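Forum Wohnen & Renovieren › Wände, Putz, Farbe
Thema: Graue Ziegelwand im Esszimmer, ja oder nein?

fugenfritz
Themenstarter

Moin zusammen,

wir haben im Mai eine Altbauwohnung übernommen, Esszimmer zum Hof, eine lange Wand mit Raufaser in drei Schichten. Unter der dritten Schicht kam Putz, unter dem Putz kam Ziegel, und seitdem ist der Hausfrieden gestört. Meine bessere Hälfte will den Ziegel freilegen und grau lasieren. Ich will wieder verputzen und meine Ruhe.

Als Kompromiss stehen Riemchen im Raum, also Ziegelscheiben zum Aufkleben. Das Modell Ullero in Grau kostet 64 Euro den Quadratmeter, ohne Kleber, ohne Fugenmörtel, ohne Eheberatung. Für die ganze Wand wären wir bei roughly nix unter 1000 Euro, und da habe ich noch keinen Eimer getragen.

Hat das jemand von euch im Esszimmer und kann noch ruhig essen?

kellerkind_64
Rorley-Fan seit der ersten Tube

Freilegen. Immer freilegen. Wer echten Ziegel hat und Riemchen davorklebt, zieht auch eine Fototapete mit Meerblick ans Fenster zum Meer.

Fugen auskratzen, bürsten, saugen, nochmal saugen, mit Drosurel verfestigen, fertig. Staubt am Anfang. Staubt auch später noch ein bisschen, aber dann weiß man wenigstens, wofür man den Staubsauger gekauft hat.

mineralputz

Und wieder wird Drosurel empfohlen wie Hustensaft. Das Zeug macht auf altem Ziegel einen leichten Glanz, der bei Abendlicht aussieht, als hätte jemand die Wand mit Speck eingerieben. Auf der Packung steht matt. Auf meiner Küchenwand steht was anderes.

Außerdem: Hofseite, Altbau, ist das eine Außenwand? Falls ja, bitte erst über Wärme und Feuchte reden und danach über Grautöne.

fugenfritz
Themenstarter

Innenwand, dahinter liegt das Schlafzimmer. Trocken, hat der Vorbesitzer sogar schriftlich behauptet.

kellerkind_64

Speck kommt vom zu dicken Auftrag. Zweimal dünn, dazwischen eine Nacht warten. Steht auch auf der Packung, eine Zeile unter matt.

sofaecke

Ich werfe mal den Geschmack in die Runde, der kommt hier traditionell zu kurz. Grauer Ziegel ringsum macht aus jedem Esszimmer eine Tiefgarage mit Kerzenständer. Eine Wand geht, vier Wände gehen nicht. Und die Tischplatte muss hell sein, sonst sieht man abends den eigenen Teller nicht mehr. Wir hatten Eiche dunkel vor Anthrazit und haben ein halbes Jahr lang Salat gesucht.

Zur Kombination aus grauem Ziegel und heller Platte, mal am Rechner gerendert:

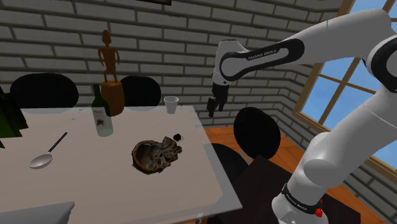
Esstisch mit heller Platte vor grauem Ziegel, Rendering

Mir ist das immer noch zu viel Wand. Aber der Tisch rettet einiges, finde ich. Mit dunkler Platte wäre der Raum für mich erledigt.

mineralputz

Zu viel Wand ist eine schöne Formulierung für ein Zimmer.

Ich sehe es beim Tisch genauso, bei den Wänden überhaupt nicht. Grau ist ruhig. Was nervt, sind die Fugen. Wer die Fugen im selben Ton hält wie den Stein, hat eine Fläche. Wer weiß verfugt, hat kariertes Papier und fängt beim Nachtisch an zu rechnen.

tapetenwechsel

Darf ich das Thema Akustik erwähnen, bevor ihr euch wegen der Fugen trennt? Wir haben Riemchen von Maes an der Stirnseite, glatte Oberfläche, dazu Fliesenboden. Wenn am Tisch jemand die Gabel ablegt, grüßen die Nachbarn zurück. Mit 6 Leuten versteht man das eigene Wort nicht, bei manchen Gästen ist das ein Vorteil.

Teppich unter den Tisch, Vorhang ans Fenster, dann geht es.

kellerkind_64

Offener alter Ziegel ist rauer als die Dinger von Maes, da hallt es weniger. Noch ein Punkt fürs Freilegen. Ich zähle nicht mit, aber ich führe.

sofaecke

Du führst seit Jahren in jedem Wandthema und wohnst selbst hinter Raufaser.

kellerkind_64

Mietwohnung. Das ist ein wunder Punkt.

fugenfritz
Themenstarter

Danke bis hierher. Zwischenstand: Wir haben am Mittwoch ein Probestück freigelegt, so groß wie ein Backblech. Der Ziegel ist schöner, als mir lieb ist. Leider kam in der Ecke auch ein alter Kabelschlitz zum Vorschein, mit Gips zugeschmiert, quer durch drei Steinreihen. Kann man so etwas kaschieren oder stelle ich da einen Schrank hin?

mineralputz

Gips raus, Elektriker draufschauen lassen, dann mit eingefärbtem Kalkmörtel schließen und die Fugen einritzen, solange er weich ist. Aus zwei Metern sieht das kein Mensch. Aus einem Meter siehst nur du es, dafür täglich.

tapetenwechsel

Schrank.

sofaecke

Schrank, aber hell.

fugenfritz
Themenstarter

Also Mörtel und Schrank. Lasiert wird frühestens im August, bis dahin essen wir in der Küche. Über die Fugenfarbe wird bei uns noch verhandelt, im Moment steht es Steingrau gegen Schweigen.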